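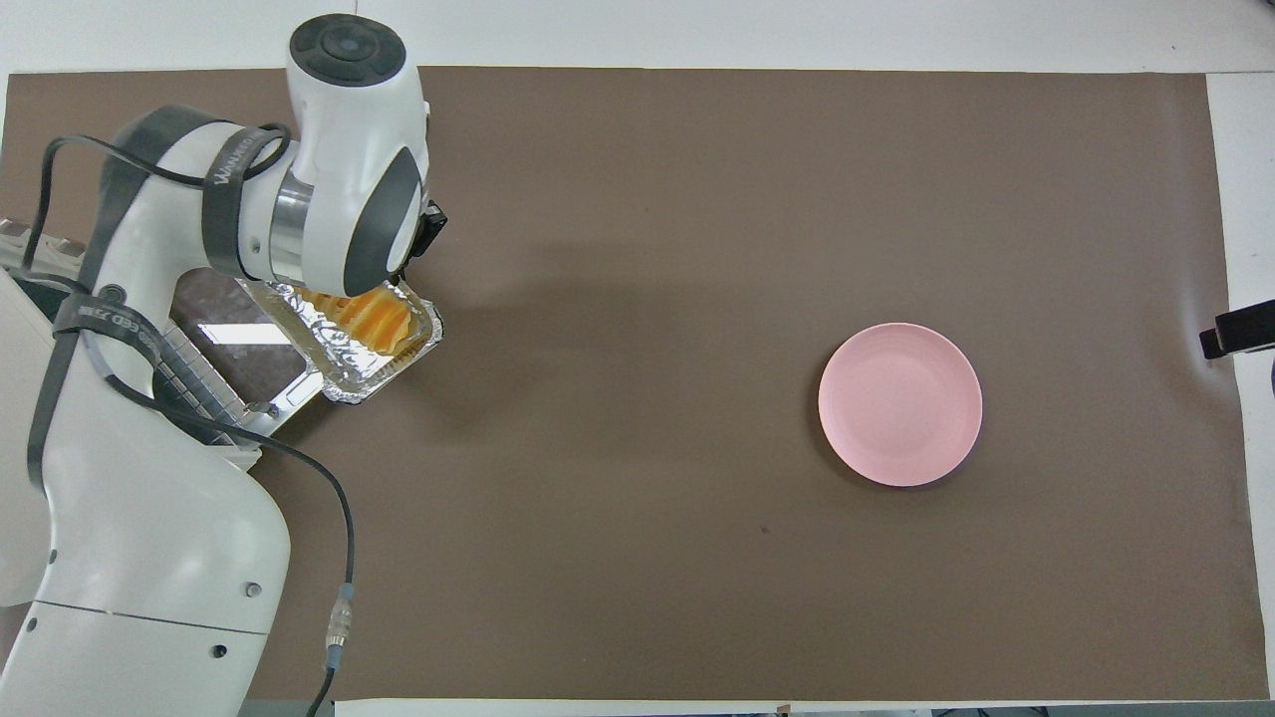 Page last changed: Thu 5 July

Can they clear the table yet?

Short answer, sort of. Longer answer below, written fast as the newsletter goes out tonight and I still have the parking notice to type up.

Spent a morning at Doseck looking at the kitchen work. One arm, one table with brown paper over it, a foil tray of something orange and shiny, a pink plate. The job is serving up. Food out of the tray, onto the plate, no mess. My nephew can do it. He's six.

Bautista Espinoza runs the kitchen trials there and he doesn't oversell. The arm has had 174 goes at foil trays since November. He won't give a single pass mark for the lot because the early ones were so different from the late ones, fair enough. What he did say is that foil is the worst thing in the kitchen. It bends where you hold it. Grip too soft and the tray slides, grip harder and you've folded the rim into the lasagna. Ceramic dishes are easy by comparison, they stay the shape they were when you reached for them.

Tilting is the other headache. A person tips a tray and feels the weight run to one end. The arm has to work it out from the camera and the strain on its joints, and sauce doesn't wait. Bautista's rule for now is slow, slow, slow. A full serving takes 12 minutes if you count the bit where it puts the tray back down. I timed my own at home, well under 2, and I stopped to look for a spoon.

So what can they do? From what I saw and was told:

Plates, cups, anything stiff – yes, mostly. Lids that snap – sometimes. Clear plastic tubs are a pain becuase the cameras see the glare and not the tub. Folding towels, getting there. Scraping out burnt corners, no. Wiping up after itself, no, though that one is on the list for the autumn.

The shop floor is further along, which suprised me less than it should have. At Trengate they have had arms moving boxed parts off a belt for ages, and the boxes are all one size and the belt never moves to a different house. Durán are trying mixed bins now. Every part a different shape, some oily. The fitters there told me they still sort the last bin by hand on Fridays and expect to for a good while.

Cost – asked, did not get a number. Ravitz say they will rent a home arm by the month "when it's ready" and have said so for two newsletters running. Will chase.

My view, for what its worth: I'd take one tomorrow for the dishes. Not for dinner. Not with foil.

The Doseck open morning has 17 places. Names on the sheet by the front desk please, closed shoes, no kids under ten near the bench. Bautista will take questions at the end and says bring your most awkward kitchen item. I'm bringing the colander.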